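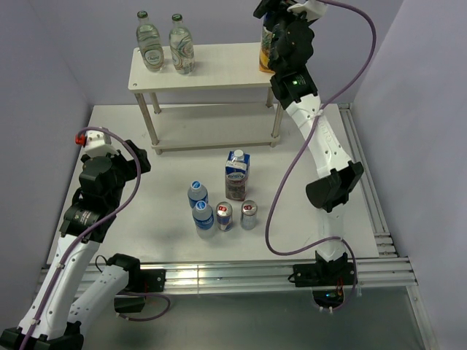
## 1/5

Sep 15, 2020. So I've been packing lunch and drinks for our walking group out of Pirkwood since April, and a few of you asked how I keep it all straight. Grab a coffee, I do go on a bit!

## 2/5

Start with the drinks, always. Milagros Apaza taught me that - she packs the heavy things at the bottom of the bag and builds up from there, and my poor sandwiches have been so much happier.

## 3/5

I freeze a couple of juice cartons the night before (leave the glass ones out of the freezer, please, I learned that one the messy way).

## 4/5

Judit Virág asked about the long loop by Dondenia. It's almost 14 miles, dear, so bring more water than you think and a salty snack for the bench at the top.

## 5/5

Next walk is the short one, and Béla Sipos is bringing his plum cake again. Tell me by Friday if you want a cheese roll or an egg one!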